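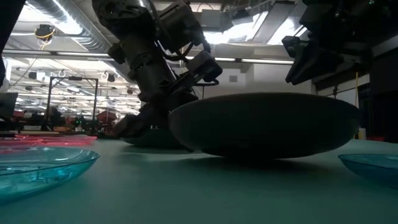 Wide dark bowl and dark round plate on a teal-green tabletop

Cluketti Tableware Hire: Frequently Asked Questions

Last updated 18th December

These are the questions we get most often at the counter and by phone. If yours is missing, send it through the contact form and we will answer by email.

BOOKING

How far ahead do I need to book?

For a small order, a week is usually enough. For weddings, graduation parties and anything in the summer, book as early as you can. The plain white dinner plates go first, then the large serving bowls. We can't hold items without a deposit.

Is there a minimum order?

Yes. The minimum is 16 place settings or the same value in other items. You can mix as you like, so an order made up only of serving bowls is fine if it reaches the minimum value. The booking form will tell you when you are there.

Can I see the dishes before I book?

Yes. Our showroom in Garnthorpe has one of nearly everything on the shelves. You are welcome to bring your own napkin or tablecloth and lay a place on the long table by the window. If you want to see a particular set, call first so we can check it isn't out on hire.

We also lend a sample setting overnight against a deposit. Bring it back the next working day before we close.

Can I change my numbers after I book?

You can add items up until your order is packed, as long as we have them. You can remove items without charge up to 3 days before pickup. After that the order is set and billed as booked.

What happens if I cancel?

Your deposit is refunded in full if you cancel more than 20 days before pickup. Later than that, we keep the deposit and you owe nothing else. If you are moving the event and not dropping it, tell us the new date first. In most cases we can move the deposit across.

CHOOSING DISHES

What is the difference between the Stirnach and Uchida sets?

Stirnach is our everyday set. It is white, with a wide rim and no pattern, and it stacks well. Most people hire it for sit-down meals with more than one course.

Uchida is a heavier set in dark glazes. The bowls are deeper and the plates have a low raised edge. It looks good with rice dishes, noodles and salads. It also costs more per piece, and there are fewer of them, so a large party may need to mix the two. Plenty of customers use Stirnach plates with Uchida bowls.

How many plates should I order per guest?

It depends on how you serve. For a seated meal, one of each size per guest for each course, plus a few spares for drops and late arrivals. For a buffet, order more dinner plates than you have guests. People put a plate down, lose it and take a clean one. Two per guest is a safe number if the buffet is open all evening.

For a dessert table, small plates are used up faster than you would think. Children in particular come back for a fresh one each time.

What size serving bowl do I need?

Our wide bowls suit leafy salad, chips and bread, where you want people to be able to reach in from all sides. For anything with a dressing or sauce that pools, a deeper bowl is easier to serve from. Two medium bowls at either end of a table work better than one large one in the middle once you have more than a handful of guests on each side.

Remember that a full stoneware bowl is heavy. If it will be passed hand to hand, go down a size.

Can I put the dishes in the oven or microwave?

Stirnach plates can go in a low oven to warm. They are fine in the microwave. Uchida pieces should not go in either one, and neither should anything with a metal rim. Glass platters are for cold and room-temperature food only.

Do not move any dish straight from the refrigerator to heat. Cracks from this are charged as breakage.

Do you have dishes for children or for outdoors?

Yes. We keep a range of plastic plates and bowls in several colors, some see-through and some solid. They are light, they can be stacked in a tote bag, and they can be used by a pool or on a patio where glass and china aren't allowed. We hire them out by the piece, and they count toward the minimum order.

They are reusable and come back to us like everything else. Please don't use sharp knives on them. A steak knife will leave marks that don't come out, and a badly scored plate has to be replaced. They should also be kept well away from grills and candles.

Clear and pale plastic can hold a stain from tomato sauce, curry and beet if it sits overnight. Scrape and rinse these plates the same evening if you can. 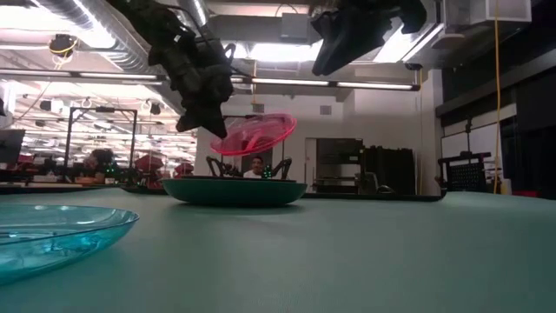 PICKUP AND DELIVERY

Do you deliver?

We deliver within Garnthorpe and to the towns on either side. The fee depends on distance and is shown before you pay the deposit. Delivery is to the door at ground level. If there are stairs, a long drive or a freight elevator with set hours, put that in the notes box so we can plan for it.

Can I pick up the order myself?

Yes, and most small orders are collected. Dishes are packed in gray crates with lids. An order at the minimum size fits in the trunk of an ordinary car. For a larger order, fold the back seats down before you come, and bring a second person. The crates have handles but a full crate of dinner plates is more than most people want to lift alone.

Lay a blanket under the crates if your trunk is slick. They slide on turns.

How long can I keep the dishes?

The standard hire is three nights: the night before your event, the night of it and the night after. You can book extra nights at a reduced rate. If you are running late, call us before the return time. We are relaxed when the next customer isn't waiting on the same pieces, but we have to know.

Are you open all year?

We close for the first two weeks of February to recount stock, replace worn pieces and repaint the shelves. No pickups or returns are possible then. Emails are still answered, and you can still book for later dates.

WASHING AND RETURNS

Do I have to wash everything?

No. Scrape the food off, rinse if you have a sink handy, and put the pieces back in the crates they came in. Washing is included in the price. We run everything through our own machines whether it comes back clean or not, so there is no discount for washing at home.

What we do ask is that there is no standing food or liquid in the crates. Sauce at the bottom of a crate gets into everything.

How should I pack the crates?

Each crate has a card in the lid showing what goes in it. Plates stand on edge in the racks, with the fronts all facing one way. Bowls nest inside each other with a paper sheet between them. Cutlery goes in the zip bags, handles down.

Please don't use newspaper. The ink comes off on damp dishes and it is slow to clean from an unglazed foot.

What if something breaks?

Tell us, and keep the pieces if it is safe to. We charge the replacement price printed on your order sheet. There is no added fee. One or two broken pieces in a large order is normal, and we won't make a fuss about it.

Chips on the rim count as breakage, as the piece can't go out again. Fine scratches on the glaze from normal cutlery do not count.

What if something is missing?

We count everything when it comes back and let you know within two working days if the count is short. Check the trash bags first -- teaspoons and small bowls are nearly always in there. Then check the dishwasher, the porch and any cooler that went home with a guest. You have a week to bring missing items in before we bill for them.

I returned one of my own dishes by mistake. Can I get it back?

Yes. Stray dishes go on the shelf to the left of the returns desk. We keep them for two months. Describe the piece when you call, with the size and color and anything written on the base. We have a lot of glass casserole lids at the moment.

PAYMENT

How do I pay?

The deposit is paid by card when you book. The balance is due at pickup or when we deliver, by card or check. Business accounts are invoiced at the end of the month.

Why does my order sheet have a number on it?

The number is your crate reference, and it is also on the label of every crate in the order. If your sheet says 913, all of your crates should say 913. Check them before you drive off. If one doesn't match, bring it back to the desk and we will swap it.

Do you sell used dishes?

Twice a year we sell pieces that are sound but no longer match the rest of a set. They are priced by the piece and stacked on tables in the yard behind the showroom. Bring boxes and your own wrapping. Sale dishes can't be returned, and we don't set any aside ahead of time.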